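Two-Arm Wiping Cell Returns to Service After Cable and Clamp Work

The two-arm tabletop cell at the Dultitz Automation Laboratory returned to regular operation in November, following a maintenance period in which its cabling was rerouted, its mounting hardware reset and its cameras realigned. The laboratory has also adopted a written care schedule for the cell, which is used for the study of household cleaning tasks and is among the most heavily booked pieces of equipment in the building.

The work was directed by Erasto Kimaro, who is responsible for equipment upkeep at the laboratory. Parts and technical advice were supplied by Barkow, the firm that maintains the laboratory's bench equipment under a service agreement.

The cell, known internally as Gukden, consists of two small robot arms fixed to a common metal rail at the edge of a wooden table. Each arm carries a gripper and a camera on a white bracket. The arms are used for wiping trays, moving sponges and handling plates, and most sessions involve some amount of water. According to the laboratory, these conditions place demands on the equipment that were not fully considered when the cell was first assembled.

Maintenance began after operators reported that the right arm was stopping during long reaches toward the far side of the table. The fault did not appear in every session and could not be reproduced with the arm at rest. Kimaro's inspection traced it to a connector that was being pulled each time the forearm turned outward. The cable had been tied too close to the joint, leaving very little free length. The connector was replaced, and the cable was given a longer loop so that the wrist can turn through its full range without tension.

"The arm was doing what it was told until the cable ran out," Kimaro said in a statement provided by the laboratory. "We had been looking at the motors for a week. The repair itself took less than an afternoon once we knew where to look."

A longer loop brings a separate concern, as a slack cable may catch on objects standing on the table. Staff moved the arm by hand through a set of 34 positions with motor power off, checking at each one that the cable cleared the gripper fingers and did not drag a plate or tray. The tie point was adjusted twice before the full set was completed without contact. The list of positions has been kept with the cell and will be repeated whenever a cable is changed.

Attention then turned to the mounting rail. The arms are held down by hand-operated clamps, an arrangement that allows an arm to be removed for repair without tools. Over several months of use, the left arm had shifted by 3 millimeters from its recorded position. The amount was small, but it was enough to cause the gripper to close beside the edge of a tray in some recorded motions. Both arms were taken off, the contact surfaces were cleaned, and the arms were set back against a metal gauge before the clamps were tightened. Pencil marks that had been used to show the correct placement were removed, as they had become difficult to read and in one case were wrong.

The camera brackets were the last items to be addressed. A loose screw on the left bracket was tightened, and both cameras were aligned again using a printed target laid flat on the table. The laboratory noted that the alignment must be done after the arms are clamped. On an earlier occasion the order had been reversed and the procedure had to be carried out a second time.

The new schedule divides upkeep into tasks performed at each session and tasks performed monthly. Before a session, the operator is to check the clamps by hand, look along each cable from the base to the wrist, and confirm that the indicator lights come on in the expected order. Gripper fingers are to be wiped with a dry cloth after any session with water. Standing water near the rail must be removed before the arms are returned to their rest position. The operator signs the log kept at the bench.

Monthly tasks include removal of the gripper fingers, cleaning of the joints behind them, inspection of all bracket screws, and a repeat of the camera alignment. The schedule allows 65 minutes for the full monthly service, to be carried out by two people. Motor power is to be switched off at the wall for the whole of that time.

The laboratory has also set a limit on the amount of water brought to the table. Sponges are to be wrung out over a basin before being placed in the work area, and trays may be dampened but not filled. The previous practice had been left to the judgment of each operator. Project members from the Iyamu group, who use the cell for their work on dish cleaning, were consulted on the limit and asked that it be reviewed after the first series of sessions.

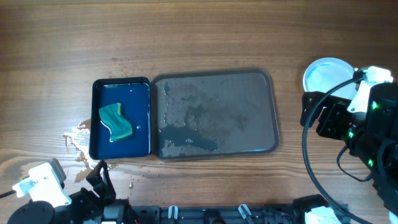 The Gukden cell with trays and a plate on the table. Both arms are mounted along the rail in the foreground.

Following the repair, the cell was operated for 4 consecutive sessions with the Iyamu group's wiping tasks. No stops were recorded on the right arm. One session was paused when a tray moved out of reach of the left gripper, a matter the laboratory attributed to the task setup and not to the equipment. The tray was returned to its starting place and the session continued.

Some items remain open. The laboratory intends to fit a low barrier between the work area and the rail to keep water from reaching the clamps. A first version was made from plastic strip and withdrawn after it was found to obstruct the left elbow at low positions. A revised design is being prepared with Barkow. The spare connector used in the repair was the last in stock, and replacements have been ordered.

Kimaro has asked that operators report any unusual sound or hesitation in either arm on the day it is noticed, including cases where the arm recovers without help. Earlier reports of the cable fault had been written in personal notebooks and were not seen by maintenance staff until the inspection was already under way.

Bookings for the cell are open to all project groups at the laboratory. Operators who have not used the equipment since the maintenance period must complete a short introduction to the new schedule before their first session. Requests should be made through the equipment office at Dultitz, and copies of the schedule are available at the same desk.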